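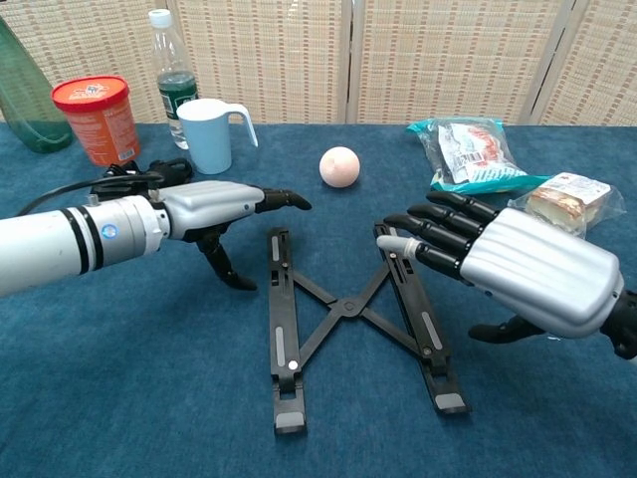 4. Setting up seasonal rates and minimum stays

4.1 Before you begin

Sign in to Garnivside with a manager account. Staff accounts can view the rate calendar but cannot save changes to it. At least one room type must already exist (see section 3).

If the property also sells through the Tromomport channel, finish all rate changes before you turn synchronization back on.

4.2 Creating a season

1. Open Rates > Seasons and select New Season.
2. Enter a name of up to 30 characters. Guests do not see this name.
3. Set the first night and the last night. The last night is the final night sold at this rate, and guests check out the following morning.
4. Select the room types to include.
5. Enter the nightly rate for each room type in the property's base currency.
6. Select Save as Draft.

Note: Seasons may not overlap for the same room type. If they do, the conflicting dates are marked in red and the draft cannot be published. Shorten one season and save again.

4.3 Setting a minimum stay

1. Open the draft season and select the Stay Rules tab.
2. Enter the minimum number of nights. The default is 2.
3. To apply a different minimum to arrivals on certain days, select Add Arrival Rule and mark the days.
4. Select Save as Draft.

An arrival rule takes priority over the season minimum. A booking that runs across two seasons follows the rule in force on its arrival date, and each night is charged at its own seasonal rate.

Caution: A minimum stay longer than the season itself blocks every arrival in that season. The system does not warn you about this.

4.4 Publishing

1. Select Review. Check the dates and rates in the summary table.
2. Select Publish.
3. If you use Tromomport, open Channels and switch Synchronization to On.
4. Wait for the status to change to Current. Rates can take up to 18 minutes to appear on outside booking sites.

Caution: Publishing does not change bookings that are already confirmed. To reprice one, open it and select Recalculate.

4.5 Error 352

Error 352 means that a room type in the season has no rate. Return to the draft, fill in the blank field and publish again. Enter 0 only for rooms that are truly free of charge.

Section last revised 18 November 2023.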